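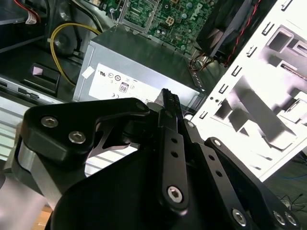
Power supply seated in the open tower, rating label facing out.

Trerham Castillo 524 – ATX Power Supply, Gray

The Castillo 524 is a fixed-cable power supply for full-size and mid-size desktop towers. It is sold as a replacement part for office and workshop machines and as the standard unit in Trerham's own builds. The casing is matte metal. The rating label carries the output table, the safety and conformity marks, and the 80 efficiency badge.

Output and electrical

Continuous output: 524 W
Input: 100–240 V AC, 50/60 Hz, automatic selection
Power factor correction: active
Hold-up time: 19 ms at full load
Protection: overvoltage, undervoltage, short circuit, overload
Restart after fault: switch off at the rear, wait 20 seconds, switch on

The supply latches off on any protection event. It will not restart from the front button until the rear switch has been cycled. If it latches twice in a row, disconnect the drives and the graphics card and test again with the board alone.

Cables

One 24-pin main board
One 4+4-pin processor
Two 6+2-pin graphics
Four SATA power, on two leads
Two four-pin peripheral, on one lead

All leads are permanently attached. The processor lead is long enough for towers with the supply at the bottom and the connector at the top left corner of the board, provided it runs behind the tray. In cases without a rear channel, order the Genora extension separately.

Fitting

Unplug the tower and lay it on its side with the panel off. Leave it for a few minutes before touching any connector. The supply is held by four 6-32 screws through the rear wall. Start all four by hand before tightening any of them.

The label can face the open side or the board tray, depending on which way up the unit is mounted. Fan direction decides this. In a bottom mount with a filtered floor vent, the fan faces down. In a bottom mount without a vent, it faces up into the case. In a top mount, it faces down toward the board. Check which side of the unit ends up outward before closing the panel – service staff will want to read the ratings without removing the unit.

Do not open the casing. There are no user-serviceable parts inside, and the capacitors hold a charge after the supply is unplugged. Fan replacement is done by our bench only.

Compatibility

Fits any case that accepts a standard ATX supply. Does not fit SFX or TFX cases. Not suitable for boards with a proprietary main connector, including many small office desktops; compare the plug before ordering. Adapters for these boards are not stocked.

Customers replacing the older Flaromeo unit should note that the rear switch is on the opposite side and that the new casing is 13 mm longer. In short towers with a front drive cage, measure from the rear wall to the cage and allow room for the cables to bend.

In the box

Power supply
Power cord
Four mounting screws
Cable ties
Printed fitting sheet

Ordering and returns

Single units ship from stock. Orders of 20 or more are packed in trays without retail boxes, with a lead time of roughly two weeks. Returned units must include the power cord and have the label intact. Units with a broken casing seal are not accepted.

Technical questions: Tineke Smits, bench support
Volume orders: Colm Hayes, trade desk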